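Helpers wanted for a drawer-opening arm build, Holtau shared workshop

We're after up to 20 people to help with a robot arm project at the Holtau shared workshop, starting in March. It's unpaid. You don't need to have worked with robots before, though a few of the jobs below do call for particular skills.

## What we're building

The project is called Jutotitz. The aim is an arm on a low stand that can open and close ordinary household furniture: bedside drawers to begin with, then kitchen drawers, then cupboard doors if we get that far. It's meant for people who find it hard to bend, reach or grip. One of our members has lived with bad hands for years and keeps most of what she needs on top of the furniture because the drawers are too much trouble. That's where the idea came from.

We do most of our trial runs in simulation and then move to the real arm in the workshop. The simulated side is in fair shape. The workshop side is behind, mainly because there are more jobs than hands.

## What needs doing

**Furniture measuring.** We need drawers measured properly: height off the floor, how far they pull out, the size and style of the handle, and how hard you have to pull before anything moves. We lend you a tape and a luggage scale with a hook. You can do this at home, at your own pace, and send the numbers in on our form. Old, sticky and badly fitted drawers are especially welcome. We already have plenty of smooth ones.

**Modelling.** If you can use any 3D modelling program, you could turn those measurements into furniture for the simulator. The drawers have to slide and stop where they should. Wood grain and carpet are a bonus but they don't hold anything up.

**Running trials.** This is the job we need the most people for. You set up a run, start it, watch it, and write down what happened. It's slow and a lot of it is repetitive. We've logged 1,333 simulated pulls so far and the notes on the early ones are too thin to be much use, so we'd like people who write in full sentences and don't mind saying "I'm not sure why this one failed".

**Woodwork.** We need someone to build test cabinets for the workshop floor, with drawer fronts that can be swapped over. Basic joinery is enough. Materials are paid for. The bench saw needs an induction, which we'll arrange on your first visit if you haven't done one.

**Wiring and brackets.** One or two people who can crimp a connector, read a simple diagram and make a tidy bracket. The cable run along our stand is a mess and has been since the day it went in.

**Trying it out.** We'd also like to hear from people who have trouble with drawers themselves and would be willing to tell us what's wrong with our plans. You don't have to come to the workshop for this. We can talk by phone, or visit if you live nearby.

## Time and place

The group meets on Monday evenings from 7 p.m., upstairs at the Holtau workshop. We usually pack up by 9:30. Running trials and woodwork are done on site. Measuring and modelling can be done anywhere.

We ask for 2 hours a week and would like you to stay for at least a couple of months, as it takes a few sessions to learn the software. If you need to miss a week, send a message. You won't have to make it up.

The upstairs room is reached by lift from the rear car park. There's an accessible washroom on the same floor. Street parking is free in the evening but fills up early, and the 43 bus stops across the road.

## What you get

Tea, training on the simulator, and use of the workshop tools during our sessions. Members of the group can also book the laser cutter at the member rate. We cover travel by bus and anything you buy for the project, provided you ask first and keep the receipt.

Hivard, the hardware shop on the corner, gives us a discount on screws, slides and handles. It applies to project purchases only — please don't use it for your kitchen renovation.

## Who can apply

Anyone 16 or over. Under-18s need a signed form from a parent or guardian and can't use the bench saw or be inside the taped area when the real arm is powered. Everyone does the safety session before going near the arm, including people who use robots at work.

We share what we make. Models, measurements and trial notes go into the Ansari folder, which any workshop member can open, and by joining you agree that your contributions can go there too. We take your name off furniture measurements before they're filed.

## How to apply

Fill in the paper form at the workshop front desk, or ask the desk to email you one. Tell us:

- which job or jobs you'd like
- whether you can come on Monday evenings
- anything you've made or fixed, however small
- anything we should know about access, allergies or working hours

There's no interview. We'll invite you to an evening to look around, and you can decide after that. We'll keep taking people until the places are filled, and measuring stays open after that. If you've applied before and didn't hear back, please put in another form — we lost a batch when the desk was moved. 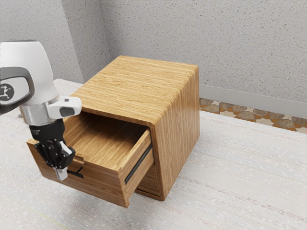 If modelling or trials is your first choice, bring a laptop on your first evening if you have one. The workshop has two spares, and you can ask the desk to hold one for you when you hand in your form.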